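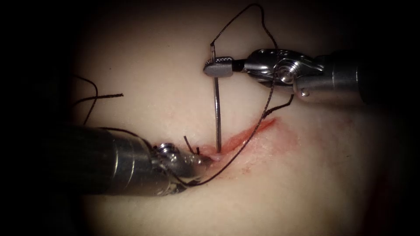 Reading time: 1 min

I reckon we rush people past the plain old suture pad, and it's a shame! Everyone at Gerlach wants the fancy stuff (knots, layers, tricky corners) when the whole job is sitting right there in one short slit and a curved needle. Getting the point in cleanly, square to the skin, is the bit I'd happily spend 30 goes on before anyone ties a thing.
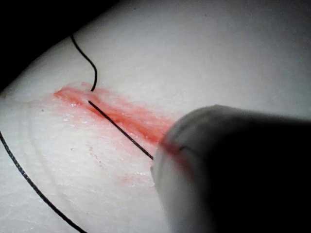 And use dark thread, please. I know some of my colleagues favour clear or pale colours for practice, but on a white pad black is so much kinder to tired eyes. A bit of red staining along the cut doesn't bother me either – a spotless pad teaches you spotless habits you'll never get to use.

Recent posts
Why I still like the Callden needle holders
16 stitches before lunch
Notes from the Starkstead skills day
What's on in May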